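Barnness Community Club – Premises Safety Checklist, with comments
Completed by: Kamran Karimi, safety member. Checked with: Shahab Fallahi, club secretary.

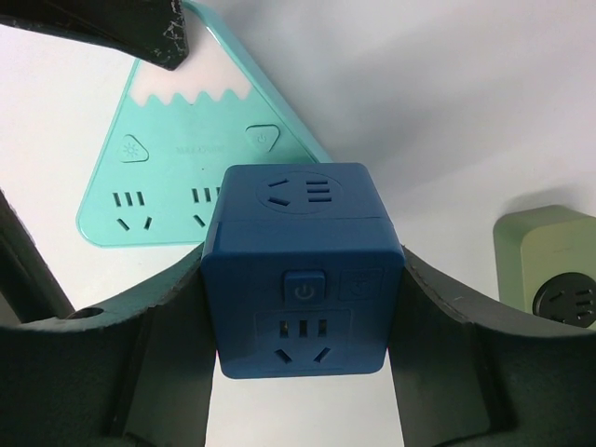 The club meets in the upper hall at Samley Road and this checklist covers the hall, the kitchen, the store room and the stairs. The landlord is responsible for the roof and the outside walls, so they are not included. Please read the comments also where the answer is "Yes", as in some points it is "Yes" with a small problem.

1. ENTRANCE AND STAIRS

1.1 Front door opens fully from inside without key – Yes
1.2 Handrail firm on both sides – No
Comment: The left handrail moves at the second bracket from the top. I have tightened the screw by hand but the hole in the wall is too wide now. It needs a longer screw and a new plug. Until it is repaired, please ask older guests to use the right side.
1.3 Stair lights working – Yes
1.4 Mat lies flat – Yes
Comment: New mat from the March jumble sale money. Much better than the old one, thank you to those who chose it.

2. FIRE SAFETY

2.1 Extinguishers in place and in date – Yes
2.2 Fire exit free of objects – No
Comment: On my visit the raffle table and two boxes of Christmas decorations were in front of the rear exit. Shahab and I moved them to the store room. This is the second inspection with the same comment. I ask the members who prepare the room on dinner evenings to look at this door before they go home.
2.3 Exit signs lit – Yes
2.4 Evacuation notice on the wall – Yes, but old
Comment: The notice still gives the meeting point as the car park of the bakery, which is closed now with a fence. The new meeting point is the bus shelter across the road. Shahab will print a new notice.
2.5 Number of persons inside the limit – Yes
Comment: Our limit is 45 persons seated. For the charity quiz with the Brutska twin club we must count the helpers and the speaker too.

3. ELECTRICAL

3.1 Portable equipment has a test label – Partly
Comment: The projector, the amplifier and the two fan heaters have labels. The tea urn has none, and I could not find it in the test list from last year. It should not be used before it is tested.
3.2 Cables not across walking areas – Yes
Comment: When the lectern is used, the microphone cable must go along the wall and under the rubber cover. The cover is kept behind the piano.
3.3 Extension leads not joined one to another – Yes
3.4 Heaters at least one metre from curtains – Yes
3.5 Each heater plugged directly into a wall socket – Yes
Comment: The heaters are marked 3000 watts. Please do not run them from any extension lead, even for a short time.
3.6 Everything switched off at the end of the meeting – Not seen
Comment: I was there at the start only.

4. KITCHEN

4.1 Fridge temperature 5 degrees or lower – Yes
4.2 Fire blanket on hook – Yes
4.3 Knives stored in the drawer – Yes
4.4 First aid box complete – No
Comment: No blue plasters and only one eye pad. I have written to Rashti Supplies for a price.
4.5 Floor not slippery – Yes
4.6 Hot drinks carried on trays – Not seen

5. STORE ROOM

5.1 Heavy items on low shelves – No
Comment: The box with the club bell, the banners and the old minute books is on the top shelf, and it is very heavy. Two persons are needed to take it down. I suggest the shelf where the paper plates are now.
5.2 Shelves fixed to wall – Yes
5.3 Ladder in good condition – Yes

COSTS

Handrail repair, first aid items and the test of the urn together: 197 pounds. The club officers can approve this without a vote of the members.

ACTIONS

Handrail – Kamran, before the next dinner
New evacuation notice – Shahab
Urn test – Kamran
First aid items – Kamran
Bell box to lower shelf – Shahab and one more person, please give your name to him

A copy of this checklist is in the green folder by the visitors' book. If you see something I have missed, write it on the back page with your name – I read it before each inspection.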